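Garage & Workshop Forum > Benches and Storage
Thread: Shelving rack next to the bench or under it?
13 replies, 632 views

shayne_henare
Started 2024-06-18
I'm setting up a small electronics bench in the spare room. The top is painted and I have a metal rack for boards in progress. Right now boards, cables and pouches all end up on the bench together. Do people keep the rack beside the work area or underneath?

radomir_h
Beside it. If I have to bend down for a board I leave it on the bench, and then the bench is full by lunch.

Fernanda F.
Disagree. Mine is under the bench and I've had no trouble in 7 years. Side racks eat elbow room — you only notice when you have something long to work on.

radomir_h
Depends on the room. Mine is wide and shallow, so under the bench is where my knees go.

catsimoes
Whichever you pick, keep boxes off it. I had a Flinden rack that was half cardboard by December. Boards go on the rack, boxes go somewhere else.

Fernanda F.
Agree with that part. Small boxes I'm working out of stay on the bench edge and get cleared at night.

L_Braganca
Blue rack, green surface, and the boards go on the rack. The box and the pouch stay off it.

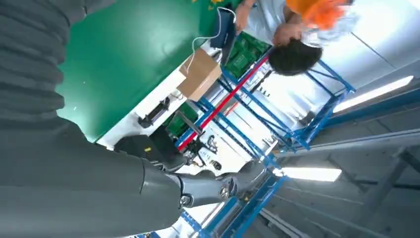

shayne_henare
Should bare boards sit straight on a metal shelf?

catsimoes
Put an anti-static mat down first, and leave the boards unpowered while they're on it.

radomir_h
Same. I cut one mat into strips, one per shelf.

Fernanda F.
Strips slide around on mine. I'd buy one to fit.

shayne_henare
Thanks. Going with beside the bench for now. I'll measure for the mat tonight.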